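Chapter 8
Drawing What Is Missing: Art, Loss and the Shared Portrait

Most of us meet portraits one face at a time. Somebody sat, somebody painted, and there they are on the wall with a little card beside them. In this chapter we turn to something stranger and (to my mind) far more exciting: portraits made by a whole group of people, of a person none of them can see any longer.

Our main case is the Nadberg Wall, a set of 597 small drawings made after a flood emptied the lower half of the town. Families had lost their photographs along with nearly everything else. So the artist Ans Dewulf set up tables in the old customs house and invited people to draw their parents, grandparents and neighbors from memory, on cards no bigger than a hand. She gave no lessons. She asked for one card per sitting, and people came back for months! 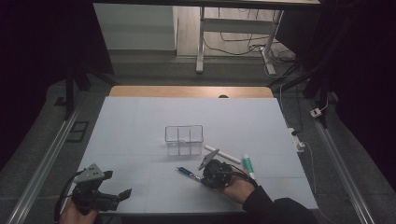 Can a drawing be a portrait if it doesn't look like the person?
Many artists and historians would say it can, as long as the maker meant it to stand for that person and others are able to take it that way. Several of the best-loved cards at Nadberg show only a coat, a chair or a pair of ears.

Think about that for a moment, and then think about the last photograph you took of a friend. What would you keep if you had to draw it again in 51 years? The tilt of the head, maybe, or the way they held a cup. Memory picks its own details, and a shared portrait lets us watch it picking, card after card, with all the cards disagreeing cheerfully with one another. Two sisters drew the same uncle and gave him different noses. Dewulf hung them side by side. 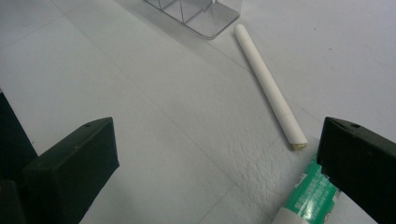 My brother's nose was neither of those, wrote Naidu in the visitors' book that June, but the hat is right in both, and I stood there laughing until they closed the room.

We will come back to that hat in the section on likeness. First, though, we need to look at an older tradition, the memory cloths of Bostau, where names were stitched and faces were left out altogether.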